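4.2 Choosing a cup by color from the wrist view

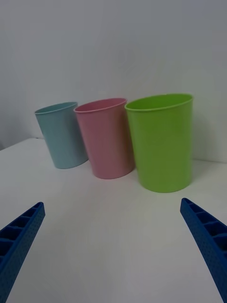 Figure 3. Wrist-camera view with the gripper open and light-blue, pink and lime-green cups on the table.

The second set of trials tests whether a policy can pick out one object among several that share a shape. In Section 4.1 the target stood alone, and a policy could do well by moving toward whatever stood out from the table. With three cups of the same general form, that shortcut no longer helps. The instruction names a color, and the policy has to use it.

We collected 200 demonstrations on the Skorklow arm, all by teleoperation. The operator was given a color before each one and asked to grasp that cup, lift it clear of the table and hold it still. The order of the cups and the gaps between them were changed between demonstrations. We did not ask for a fixed approach path. As a result the data hold a mix of approaches, some straight in and some that swing wide of a neighboring cup first.

The policy takes the wrist image, the joint positions and the instruction as input. It gets no depth and no view from outside the arm. This makes the start of each trial the hardest part. The cups overlap when seen from a low, tilted angle, as they do in Figure 3, where the pink cup covers part of the blue one and is itself partly behind the green one. Apparent size is also a poor guide, as a nearer cup fills more of the image. Going for the pink cup from such a pose means passing close to the green cup.

We compare two policies. The first, Umton, predicts one action at a time. The second, Umton-C, has the same image encoder but predicts a chunk of 14 actions and runs the whole chunk before looking again. Both were trained on the same demonstrations with the same settings as in Section 4.1. Training was stopped when the loss on held-out demonstrations leveled off.

A trial counts as a success if the named cup is lifted and the other cups are left standing. Touching a neighbor is allowed if it does not fall. We chose this rule after early runs in April, when a stricter no-contact rule failed many grasps that looked fine to the people running the arm. Rocío Benavides scored all trials from side-view video, without being told which policy was running.

Umton-C lifted the named cup in 87 percent of trials. Umton did worse, and the gap was widest when the target stood between two other cups. Its usual failure was a stall: the gripper moved partway toward the target, drifted toward a neighbor and then moved back, sometimes until time ran out. Umton-C rarely did this – once a chunk had started, the arm was committed to it. The cost showed up at the end of the reach. When the first contact shifted the cup, Umton-C kept closing on the old position, and a few grasps slipped off the rim.

Wrong-color grasps were uncommon for both policies. Most of them were mix-ups between neighboring cups in trials where the target was largely hidden at the start. We take this to mean that the color word is being read correctly and that the weak point is finding the target when little of it is in view.

We also tried the Drimitz fingers in place of our own, with no retraining. Success dropped for both policies. The fingers take up part of every wrist image, so a new finger shape changes the input even when the cups and table stay the same. Masking the fingers out of the image during training recovered part of the loss, and we return to this in Section 5.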